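4.3 Preparing the tabletop

The Gronia top is made of light timber strips glued side by side in the butcher-block style. It is supplied oiled and ready to use, but the surface should be cleaned and checked before small parts are sorted on it.

Parts needed: cleaning cloth, clear sorting bowl from the Jamport accessories pack (part no. 278), Maurya timber oil.

1. Lift off the protective film, starting at a corner. Do not use a blade.

2. Wipe the timber in the direction of the strips with a lightly dampened cloth. Dry it straight away with a second cloth.

3. Run your palm over the glue lines. If you feel a raised edge, sand it by hand with 128 mm sanding strips (supplied) and wipe again.

4. Apply a thin coat of oil. Leave for the time shown on the tin, then buff off whatever has not soaked in.

CAUTION: Oily rags can catch fire on their own. Lay them flat outdoors to dry before putting them in the rubbish.

NOTE: The colour of the timber will deepen over the first few months. Small differences between strips are normal and are not covered by the warranty.

4.4 Laying out the work area

1. Fold one dry cloth into a flat rectangle and place it at the top of the table, near the centre.

2. Put the sorting bowl at the lower left, close to the side rail. Load the small pieces into the bowl before you start. Do not heap them over the rim.

3. Keep the middle of the timber clear of spare pieces. Work with one piece out at a time — anything else goes back in the bowl.

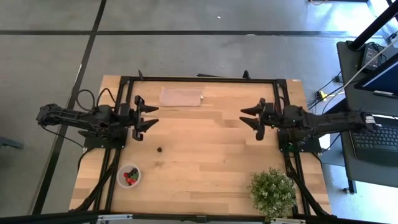

Fig. 7. Work area laid out: folded cloth at top centre, clear bowl with red and green pieces at lower left, one dark brown piece out on the timber.

4. When finished, return all pieces to the bowl and wipe down the top.

CAUTION: Small parts are a choking hazard. Store the bowl out of reach of young children.

Replacement tops are ordered through Zorkesby under catalogue no. 1599. Allow for freight on anything over 100 cm long.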